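Search this notebook Go

Notebook, Giltine bench, February. Odd facts, second batch
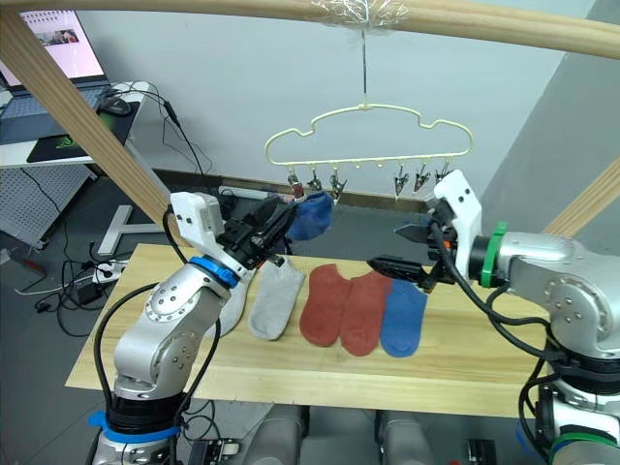 Continued the checking of strange facts for the Bustari page. I had 58 on the list this morning and 52 are still open, so the work is slow. First was the one about the flea, that it jumps 200 times its own length. The sources do not agree with each other and most of them copy one old page. I marked it "weak". Then the fact that wool gives out a little heat when it takes up water from the air. This one is correct, it is called heat of sorption, and I found it in two textbooks. For the page I want to show it with something from daily life, and a sock on a hanger like the blue one in the photo is better for readers than a diagram of a fiber. Collov prefers the diagram. We will decide later.

Second, bananas are berries and strawberries are not. Correct in botany, but too well known, everybody has read it. I keep it only as filler.

Third, honey that never spoils. Here I changed the text. It keeps very long if the jar is closed, but with enough water in it, it can ferment. "Never" is removed.

Fourth, an octopus has three hearts. Correct. Two are for the gills and one for the rest of the body.

The Hirose list has 893 lines and many are the same fact with other words. I tried to sort by the first noun and it did not help much. Tomorrow try sorting by animal, then by food.

To do: find an older source for the flea. Ask Collov for the fiber drawing in a bigger size.

Contact | Copyright Giltine notebooks | Back to top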